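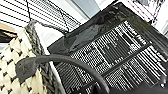

3.2 Collecting demonstrations

Search this site Biris teleoperation

September. Thomas Sartori and Áine Hanrahan

Demonstrations were given in two ways. In the first, the operator held the arm above the wrist and moved it by hand while the joints were left slack. In the second, the operator sat at the Biris desk and drove the arm remotely, seeing only what the wrist camera sent back. Both operators used both methods, and the order was swapped halfway through.

We recorded 300 demonstrations in all, of which 156 were given by hand. Recordings in which the operator stopped and began again were kept, with the pause removed. We dropped any recording where the camera stream was lost.

Figure 3. Wrist camera view during work at the arm. A cream woven basket with a braided grey rim is on the left, beside a dark-framed panel with a close pattern of black and white stripes and dots. A curved dark strap-like piece crosses in front of both.

Views of this kind were hard for remote operators. Fine repeated patterns gave them little sense of depth, and both reported slowing down near a rim or raised edge. Operators guiding by hand could look past the camera and did not report this. We did not add a second view, as the Garcia policy takes one camera only.

Camera and joint readings were matched by time stamp before training. Section 4 compares the two sets.

Comments (3)

musix_fan: Was the remote delay fixed or did it vary?

Á. Hanrahan: It varied. The log is in the appendix.

Zeltemitz reader: Table 2 still says 137 by hand. Is that the older count?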